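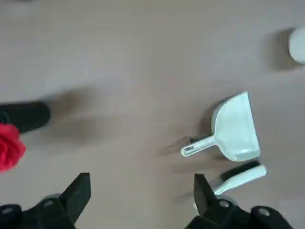 The dustpan was the last thing in the flat on Tremholm Street, and Chi-keung did not know whose it was.

He had carried down the boxes, the rice cooker, the grey blanket and the lamp that never stood straight. Every shelf was wiped. In the inventory from the agent, Brotum Rentals, there were 40 lines, and he read them all again with his finger on the paper. Kettle. Shower curtain. Bucket, blue. There was no dustpan.

"Take it," said Ming-te on the phone. "It is a dustpan. Who will cry?"

"Maybe it belonged to the people before us."

"Then they left it. Leave it also."

But this was what bothered him. When he and Ming-te moved in, in January, the winter of the big snow, they had no furniture and slept on their coats. The first morning Ming-te dropped a jar of plum jam, and it was Chi-keung who went through all the cupboards and found the dustpan behind the water pipe. White plastic, with a short handle and a slot in the end for hanging. They never hung it. It lived beside the stove, and later under the sink, and for one whole summer on the balcony, where it held clothes pegs.

After Ming-te got married and went to live near his wife's parents, Chi-keung swept alone. It is not much work to sweep for one person. Some weeks there was only a little rice and some hair.

He put it in his bag. The handle stuck out. He took it out again.

At six the agent came, a young woman with wet boots. She checked the windows and ran the tap. She gave him a form to sign and he wrote 19 February 2019 very neatly, and his name.

"Is that yours?" she asked, and pointed with her pen.

"I think it was here," said Chi-keung.

She looked down her list, turned the page and turned it back. Then she shrugged and picked the dustpan up by the handle, and held it out to him as you hold out a plate to a guest.

On the bus he kept it on his knees. His new room was 124 steps from the bus stop, he had measured this already, and the floor there was dark wood that would show every crumb. He phoned Ming-te from the doorway.

"I have it," he said.

"Good," said Ming-te. "Do you have a broom?"

Chi-keung looked at the boxes for a while.

"No," he said.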